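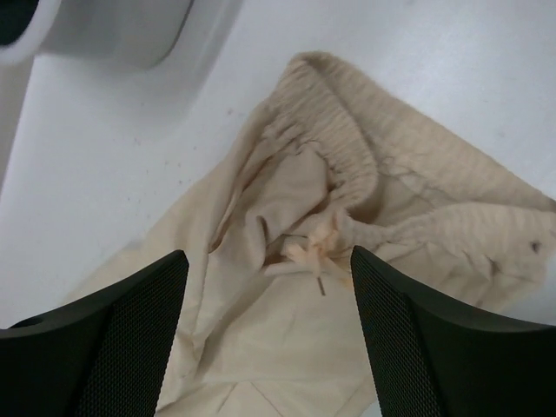 Beige, crumpled, bunched and folded.

Helge Backlund
Oct 25, 2023

A small thread about ironing, and why I stopped hating it. I learned it late, at 19, when I moved to Rornitz and had a job interview and one good shirt.

My landlady lent me her iron and said only one thing: start with the collar. I started with the back. The back was very nice. Then I did the sleeves and the back was ruined again.

So, the order I use now: collar, cuffs, sleeves, shoulders, front, back. The big flat parts come last, they get wrinkles the easiest.

Linen is different. I iron it while it is still a little damp, on the wrong side first. If it is dry like paper I spray it, roll it in a towel and go drink a coffee.

I know many people prefer a steamer. I had a Saragih for 2 winters. Good for curtains and dresses, but it never gave me a proper collar. Maybe I used it badly - I am open to advice.

My iron now is an old Raseretti from the flea market. It is heavy and the cord is too short, but the bottom is smooth and it does not spit.

About starch: I use it only on tablecloths. In March I tried it on pillowcases and we slept on cardboard for one week.

Somebody asked how long a shirt takes me. Up to 2 songs on the radio for each sleeve if I am talking on the phone, much less if I am not.

Next I want to learn pleats. My sister left me a skirt with very many of them and went back to Fliltden. If you have a method with pins or clips, please write it under this post, I will read all of them tonight.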